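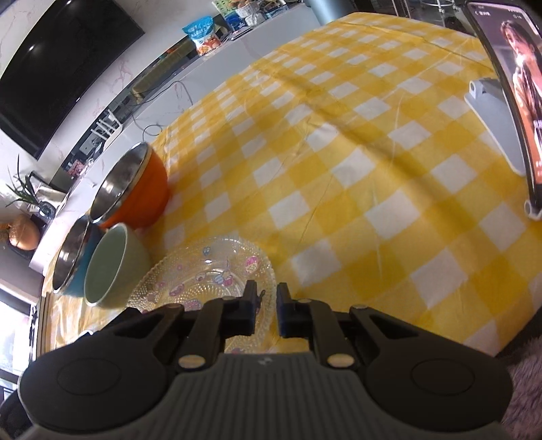

Ticket 3442, Ostermann parts desk, Vomville

Customer: Why does my Tikik wagon squeal every time I start it on a cold morning?

Support: Most likely the drive belt. It gets stiff when it's cold and slips on the pulleys, then warms up and acts innocent by the time you reach a mechanic. Check it for cracks or shine with the engine off. A new one is part 1683 and takes 20 minutes to fit, or a whole Saturday if you drop the tensioner bolt.

Status: waiting on customer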